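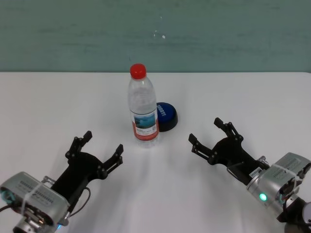 Red cap, green wall.

I gave up buying drinks for the month of February, which sounds like a bigger deal than it was. I don't mean alcohol. I mean all of it: the coffee on the way in, the iced tea with lunch, the fizzy thing at 4 p.m. that exists to get me to 5 p.m. If it cost money and I could swallow it, it was out. I picked February for its length. I'm disciplined, but I'm also practical.

The idea came from my bank, which has started sending me a little chart of where my money goes. Rent had a slice. Groceries had a slice. Then there was a third slice, a cheerful orange one, labeled "Cafes & Refreshment," and it was wide enough to sit on. Over the past year I had handed over $1,511 for things I could have made in my own kitchen in a bathrobe. I looked at that number for a while and then went out for a coffee to think it over.

So, rules. Anything from a tap or my own kettle was fine. Anything given to me free was fine, and I want it on record that I didn't hang around the Koller showroom on Mill Street just for their espresso machine. I did look at faucets. I now have opinions about faucets.

The first week was mostly headaches. I had always told people I wasn't really a coffee person, I just liked the walk. By the third morning I was lying on the couch with a dish towel over my eyes, missing the walk terribly.

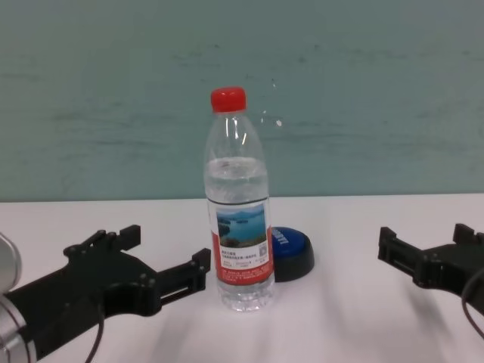 By the second week I had moved on to the stage where you become interesting about it. I told the dentist. I told a man at the bus stop in Lekarbridge who had only asked if the number 8 had gone by. I started saying "hydration" out loud. I also learned that the tap water in my building tastes like a garden hose until you let it run, and that the tap water at my sister's place, thirteen minutes away by car, tastes like nothing at all. She has never once mentioned this. She just sits over there with her good water.

The hard part was never thirst. I had no idea how many of my plans were drinks wearing a coat. "Let's catch up" is a drink. "Do you have a minute?" is a drink. The bookstore is a drink with books near it. I met a friend at Bedov, the place with the wobbly tables, and sat there with a glass of ice water while she worked through a hot chocolate the size of a birdbath. The server came by twice to ask if I was still deciding. The second time, she did it in the voice you use on someone's grandfather.

I tipped as if I'd ordered, by the way. I don't think that counts as cheating, but it did put a dent in the math.

I slipped once, in the third week, at the train station. The train was late, the kiosk was warm, and I have no clear memory of speaking. It was a peppermint mocha, well out of season, and it tasted like toothpaste and victory. I logged it in my notebook under "Travel."

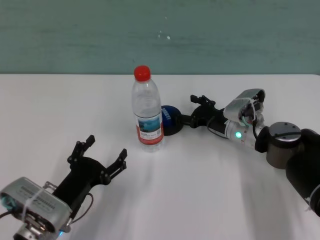 Table and bottle.

On March 1st I went straight out and bought the coffee I had been picturing for four weeks. It was fine. It was a bit burnt, to tell you the truth, and I stood on the sidewalk feeling as if I'd run into an old boyfriend and he'd been shorter. I drank the whole thing anyway — I had paid for it.

I saved nearly $100 over the month, which I then spent on a kettle. It's a Coleck, it holds more than I will ever need, and it has a setting for green tea, which I don't drink. It beeps when it's done and then beeps again if you ignore it. I've been ignoring it a fair amount.

Next up I'm supposed to be giving up takeout. I have looked at the calendar and no month seems quite right for it.

Last updated: March

13 comments · 8 shares

Contact | © All rights reserved | Back to top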